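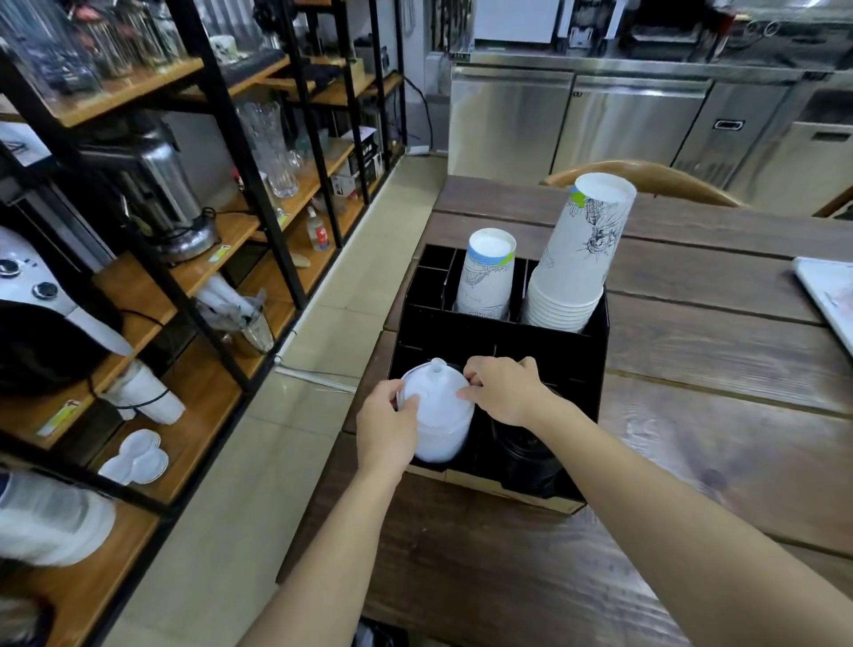

Sadia asked under the last post why we don't just write the lid thing as code and be done with it, and Huiling said more or less the same on the phone. Fair enough. I did try, in October. Three evenings, hopeless. A lid goes on by feel, you press one side and chase the other round, and I can't put that into numbers.

So, showing it by hand. One lid, white cup, same again. Dome lids are worse than flat ones, the little spout makes you want to grab it and you musn't, or Jin learns to grab it too. Left hand holds the side, right hand presses the rim. Slow. Slower than you'd ever do it for a customer.

Mingxuan did the remote control ones from the other room and hated it, there's a lag on the Fomovetti sticks and he kept squashing cups. I'd keep 20 of his, if that. Hand ones are much cleaner but then the fingers don't match, so somebody has to sort that out later. Not me!

Target is 3,000 goes before we train again. Nowhere near. Thandeka wants to do the sleeves next, I said lids first, then stacking, then we'll see.

Wrists are killing me. More when I've had a look at teh October runs properly, and Sadia, yes, I'll send you the bad ones aswell.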